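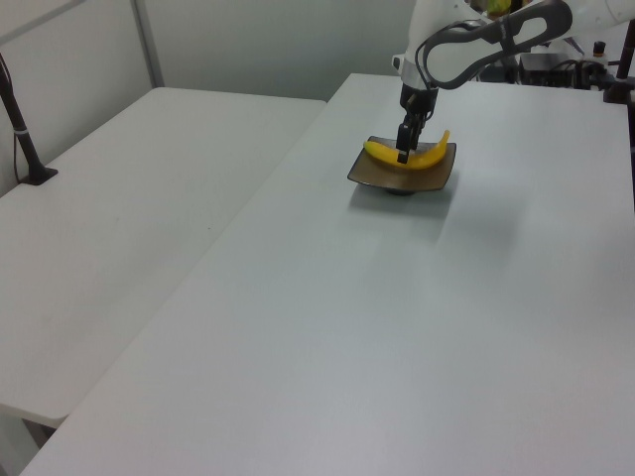

Jonah is the shortest of the books read aloud in full on the Day of Atonement, and it may be the one most people think they already know. A man runs from God, a fish swallows him, he repents, and he is spit out on dry land. Children learn it early, often with props. A classroom table might hold a cardboard boat, or a felt whale. What gets dropped along the way is the last chapter, and the last chapter is where the argument of the book sits.

By then the fish is long gone. Jonah has delivered his warning to Nineveh, the city has listened, and God has decided to spare it. Jonah is furious. He goes out, sits down east of the city and waits to see what will happen. A plant grows up overnight and gives him shade. The next day a worm attacks it, the plant withers, and Jonah says he would be better off dead.

God's answer comes in 4:10-11, and it closes the book. Jonah cared about a plant he did not grow. Should God not care about a great city, with more than 120,000 people who do not know their right hand from their left, and many animals as well? There is no reply. We never learn whether Jonah went home, stayed where he was or changed his mind.

Readers have argued over the identity of the plant for a very long time. The Hebrew word is kikayon, and it appears nowhere else in the Bible. Older translations say gourd, others say castor bean or ivy. At the Flarkton study circle, which meets each September to read the book in one sitting, the plant took up most of an evening last year. There were 15 of us, and we had reached chapter 4 with 24 minutes left. That was a mistake in planning. The question at the end deserves more time than the name of a vine.

What struck me on that reading was how calm God's side of the conversation is. Jonah is asked twice whether he does well to be angry. The first time he says nothing. The second time he says yes — angry enough to die. He is not punished for it. He is given a comparison and left to think it over.

We will start with chapter 4 this year and work backward.

11 comments | 1570 shares

Sign up for our newsletter and get new features by email.

Contact us | Copyright Jasley Magazine. All rights reserved. | Back to top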